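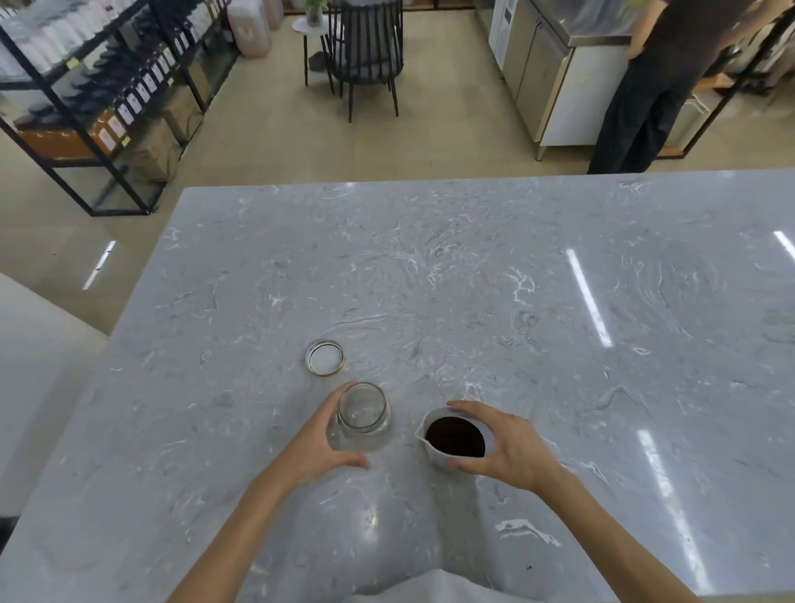 Jars and the long counter at Wedon

Last updated: October

Wedon is a shared food workroom in Detotton. Small makers book it by the half day to mix, fill, label and store what they sell. This page is about one part of it, the long stone counter where the jar filling gets done, and about the jars themselves. We get asked about both fairly often by people thinking of booking.

The counter is grey and white with a marbled pattern and a polished top. It takes a full batch of empties at one end and leaves enough room at the other to work properly. The polish shows every fingermark. Please wipe it down before you start as well as after, with the blue cloths and not the green ones, which are for the sinks.

The metal shelving on the tiled side of the room is shared stock and storage. Bottles go on the middle shelf, bags and packets up top, cartons on the bottom. If a carton is yours, write your name and the month on the end that faces out. Cartons with no name get moved to the back in the first week of each month and you will have to go digging for them. Large sacks go against the wall behind the shelving and must not block the walkway.

The chair and the little white side table are for anyone waiting on a timer or a courier. The plant lives on the table. Aitana Vidal looks after it, so there's no need to water it.

Filling

Most of the regulars fill by hand from a small white jug with a spout. It holds less than people would like, but it pours cleanly and is easy to control over a narrow opening. For dark syrups and sauces we ask that you work near the front of the counter and keep the lid within reach, liner side up, so the inside stays off the stone.

Hold the jar while you pour. It is slower than lining them up in a row and going down the line, but there is less to wipe afterwards. Bakari Kioko did a run of 70 this way over an afternoon for the Pons market and had one spill, which was the phone ringing.

Leave a finger's width at the top. If you are selling by volume, check the first jar of every batch on the scale by the door and write the figure on the batch sheet. The scale reads to 2000 grams, so anything bigger has to be weighed on the floor unit in the storeroom.

Lids

The gold lids with the smiling face come in by the carton, 455 to a carton, and are kept with the other Wokon order. They were Aitana's pick. A couple of members thought they looked too much like something for children, and plain gold ones can be ordered if you give us over a month's notice. 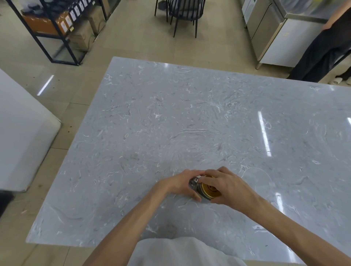
Hold the glass steady with one hand and put the other right over the lid, with the fingers spread. Turn until it stops, then give it one more small turn. Don't use the rubber grip for closing — it over-tightens them and customers write in to complain that they can't get the things open. The grip is for opening only and hangs on the hook beside the sink.

Check that the lid is sitting level before you turn it. A crossed thread feels tight and isn't, and you find out about it in somebody's shopping bag. Lids with a dent or a lifted liner go in the scrap tub.

Washing and returns

Used jars can come back if they are whole and have had the label soaked off. We can't take chipped ones. Put returns in the crate by the back door and not on the counter, where they get mixed up with clean stock. They go through the hot wash and are dried upside down on the racks overnight. Lids are not reused.

Bookings for the counter are in blocks of 3 hours. Two people can work at it together without getting in each other's way, and if you're happy to share a block, say so when you book and the fee is split. Colouring and strong spices should be booked for the end of the day if possible, as the smell hangs about for the next person. Keys are with Bakari until the new lock goes in.

Filed under: The workroom, Jars and bottles, Members' notes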